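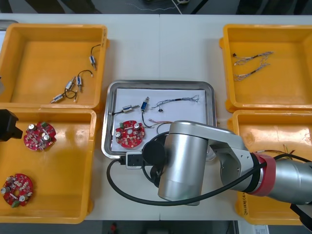

Parts bins, and why I stopped using bags

April was mostly given over to sorting. The bench had reached the stage where finding a part took longer than fitting it, and I had twice reordered something I already owned. The second time it was a strip of terminal blocks from Merrick, and when the parcel came I put it in a drawer on top of the first strip.

The old system was zip bags in a shoebox. Bags are fine for resistors and for anything else that is small and straight. They are poor for solenoids. A push-pull solenoid has a metal body, a plunger that wants to slide and a pair of leads that hook onto everything nearby. Put six in a bag and you get one object with six plungers. The leads take the strain when you pull it apart, and the point where the lead enters the coil is the point you least want to flex. I lost one coil that way over the winter. It read open on the meter and there was nothing left to solder to.

So the solenoids now live in a shallow yellow tray with rounded corners. The leads still tangle, but in a flat tray you can see which lead goes to which body and lift that one out. I considered cable ties and decided against them. Every tie is something to cut off later, with cutters, next to insulation.

Round boards get their own yellow bin. The red ones carry capacitors that stand up off the surface, so I don't stack them. Stacked boards rest on their tallest component and the load goes into its legs. Two boards to a bin is comfortable.

The middle of the table belongs to a stainless-steel tray with a sheet of white paper in it. It is the only place where parts from different bins are allowed to meet. The paper does three jobs: it stops small things skating about on the metal, it shows up dropped screws, and I can write on it. Coil resistance goes in pencil beside the part, and when the sheet is full it goes into the folder and a new one goes down. I would not power anything in that tray, paper or no paper. It is for sorting and measuring with everything disconnected.

The bin arrangement is two on each side of the tray. I tried all four in a row along the back first, and it meant reaching over the tray for everything, with a sleeve dragging through the leads.

Some notes for anyone doing the same:

The Drollov bins I looked at first have a lip that turns inward. It looks tidy and it catches wires. Get a plain raised rim.

Label the bin, or the shelf the bin goes back to, but pick one. I did both and they disagreed within a week.

Measure every coil before it goes in. My Irine spreadsheet now has 283 lines, 19 of them marked "unknown", and all 19 date from before I started doing this.

Next is the connector drawer, which I have been avoiding. I have a set of dividers from Mesinov that should fit if I trim 3 mm off the long ones.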